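4.2 What clear storage does and does not do for putting toys away

Shares 13 · Comments 2
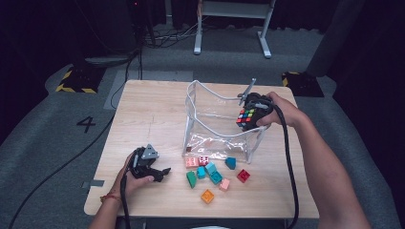 The claim we set out to test is an old one in home-organizing advice: that people put small toys away faster, and find them again more easily, when the container is see-through. It is repeated so often that few writers bother to support it. Delić's earlier survey for the Werklow report collected 1118 replies from households with small children, and a large majority agreed with the statement "I can keep toys tidy better in clear bags or bins." We have no quarrel with the survey as a record of what people believe. Belief about storage is cheap to collect, though, and people who have just bought a set of clear bags are not neutral judges of clear bags.

Our own sessions used a small table, a mixed lot of toy building blocks and one or two larger items, and a soft bag that had to be filled by hand. Sorting was left to the participant. They were told to put everything away and to say when they were done. We did not tell them to hurry, which in hindsight was a mistake, as a few people treated the task as a chance to chat.

Figure 4. Packing loose toys into a clear bag with white piping. A Rubik's cube is held at the open mouth; building blocks lie scattered on the tabletop in front.

The first thing to say is that the difference we expected did not show up in any form we would want to defend. Filling times for clear and solid bags overlapped almost completely. What did matter was the mouth of the bag. A soft bag has no frame, and its rim drifts wherever the last touch left it. In Figure 4 the rim makes a wavy loop with a dip in the middle, and the packer's fingers meet it on the right side while the cube hangs just within the opening. We saw this sort of contact again and again in our notes. A good deal of the work of "putting toys away" is the work of keeping an opening open, and a see-through wall does nothing for that.

It could be objected that the gain from clear material comes later, at the moment of finding things. We take this more seriously, but the evidence is thinner than the advice suggests. Soft clear plastic wrinkles, and wrinkles shine. The lower front panel of the bag in Figure 4 carries bright reflections of this kind, and a small dark brown piece can be made out through the plastic at the lower left corner. One might call that a success for transparency, and we would agree that the piece can be seen. Whether a child looking for it would know what it was is another matter. Several of our participants, asked to name the contents of a filled bag without opening it, named the large items at once and then guessed. The guesses were no better than those given by people who had packed a solid bag and were relying on memory.

The Mazandarani trial is often cited against this view. It reported that clear bags cut search time in a playroom setting, and the result has been passed around as if it closed the question. We have read the trial closely and remain unconvinced. The clear bags were also the newer ones and had wider openings. The solid bags closed with a drawstring. A person reaching into a drawstring bag has to undo it first, and the clock was already running. Nothing in the published account separates the effect of the wall from the effect of the string. The authors mention the drawstring once, in a table note - it deserved a paragraph.

Order of packing turned out to be more interesting than the material. Some participants put the biggest object in first and swept the small pieces in after it. Others cleared the small pieces and left the big object for last. Those who began with the big object said it gave the bag a base and held the sides apart. That sounds sensible, and it may be so, but we should be careful. A cube at the bottom of a soft bag also leaves pockets along its sides where single blocks can slip down and stay. When bags were emptied at the end of a session, the piece left behind in a corner was nearly always a small one, and it was left behind after both orders of packing. We cannot recommend either order on these results.

We also looked at color, mostly because a reviewer of the first draft asked us to. The suggestion was that bright blocks would be picked up before dull ones. Our notes do not support this. People picked up what was near the hand. Blocks touching the base of the bag were passed over more than we expected, perhaps because they seemed to be as good as put away already. We offer that as a guess and would not like to see it quoted as a finding.

Surface made a small difference that we did not plan for. On a bare wood-grain top, blocks slid a little when brushed, and participants used the side of the hand to gather them. The Bomevden sessions used a cloth on the table, and there the sweeping motion mostly failed and blocks were lifted one at a time. The two sets of times should therefore not be pooled, although an early summary of this work did pool them. That summary should be set aside.

A word about scale. The Drukero guide, which many parents seem to own, advises one clear bag for every 500 pieces. We could find no source for the figure and the guide gives none. At that count a soft bag is heavy and its walls are packed tight, so that only the outer layer shows and the rest might as well be in a pillowcase. If clear storage has a real advantage, we would expect it with a few items in a shallow container, and that is a much smaller claim than the one usually sold.

Our view, then, is that bag opening, bag stiffness and table surface should be recorded in any future study before transparency is mentioned at all. The present data cannot rank them. Section 4.3 takes up rigid bins, where the rim at least stays where it is put.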